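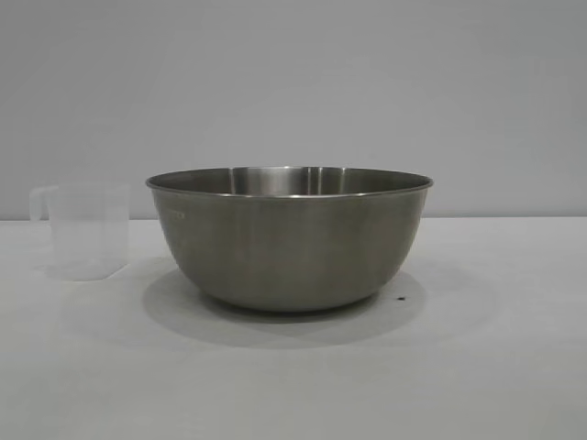

Hydration math when scaling a dough

drenport_baker
Scaling my pan loaf from one to 2. Original is 300 g flour at 70 percent. Do I hold the yeast percentage, or drop it for the larger mass? Mixing by hand in a steel bowl.

qrawashdeh
Hold it. At this size the extra heat retained by the dough is negligible. Yeast reductions matter for bakery batches.

Stirkberg
Disagree. A doubled mass in steel cools slower than a single one. I cut yeast slightly and get the same bulk time.

qrawashdeh
Same flour temperature? Same water? Without a probe reading at the end of mixing, that comparison says little.

Stirkberg
Dough at 25 C both times, measured. Flour was Hijazi bread flour, 11 percent protein.

dalal_k
Separate issue: weigh the water. Graduations on a plastic jug are too coarse for this. My jug reads 300 ml when the scale says 273 g.

drenport_baker
That is a large error. Is the base level?

dalal_k
Yes, checked. The printed scale is just off. I only pour from it now.

drenport_baker
Will weigh the water, hold the yeast, and log dough temperature hourly. Posting numbers after the bake.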